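Monthorpe cell: progress report for April
Prepared for the Rurnano equipment fund

Work completed

The cell at Monthorpe ran on every scheduled day this period except one Wednesday, when it was down from 10:30 am until the end of the shift. We logged 2,105 demonstrations, of which more than 1,000 were drink-handling tasks. The remainder were the older sorting and stacking sets carried over from the previous period.

Most of the labour this period went into upkeep of the handheld grippers. Both were stripped, cleaned and put back together. The finger pads on the left unit had hardened and were replaced with the softer Erkine pads, bought out of the consumables line. The pads on the right unit were still in fair shape and have been left on for now. We will change them at the next service so that the two units are back on the same schedule.

The marker plates were taken off, wiped down and refitted. One had a loose screw, which explained a small drift in the recorded position that we had been chasing since the start of the period. After refitting, both plates were checked against the Pintér calibration block and came in within tolerance. We now repeat that check every morning before recording starts. It takes 10 minutes.
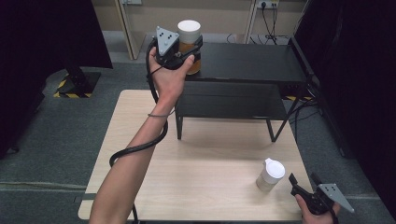
The drink task uses lidded cups and a low black stand on the table. Operators move a cup with one gripper and keep the other free to steady or receive. Full cups put more load on the jaw than anything we handled last period, and the closing force on both units was turned up slightly to suit. We marked the new setting on the inside of each housing in paint pen.

The Wednesday stoppage

The fault was in the cable to the left gripper. The signal dropped out whenever the wrist was turned past a certain point, and by mid-morning it was dropping out often enough that the recordings were of no use. We opened the connector and found a broken conductor right at the strain relief. The cable was replaced from spares and the cell was recording again at the usual start time the next day. Recordings from that morning were thrown out and are not in the total above.

To cut down on repeats, the operators have been asked to leave a loose loop at the wrist and not pull the cable tight along the forearm. The connector is checked by hand at each changeover. We are also looking at a right-angle connector, which would take some of the bend out, but the supplier has quoted a long lead time and we have not ordered it yet.

Spending

Parts spending is at 90 per cent of the amount set aside for the period. The main items were the pads, the replacement cable and a second spare cable to keep on the shelf. No change to the overall budget is requested.

Next period

– Replace finger pads on the right gripper.
– Decide on the right-angle connector.
– Renew the worn floor tape.
– Write up the morning calibration check as a one-page sheet and keep a copy at the cell.

The colour-coded spares list the fund asked for is partly done and will come with the next report.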